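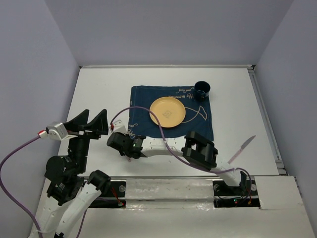 Two-armed robot sets a place at Wavwood open day

Full house at the Wavwood lab in Trokdale this October. The table-setting demo ran 6 times, doors open til 3. Plate and cup on a blue napkin, knife beside it, one arm each side. "The knife is the hard one, it's so flat," said Lavanya Fernandes, who leads the project. Kids got to pick were the cup should go. One run stopped early and was restarted, no harm done

Next visit day is in the spring, 8 people per group. Sign up at the front desk.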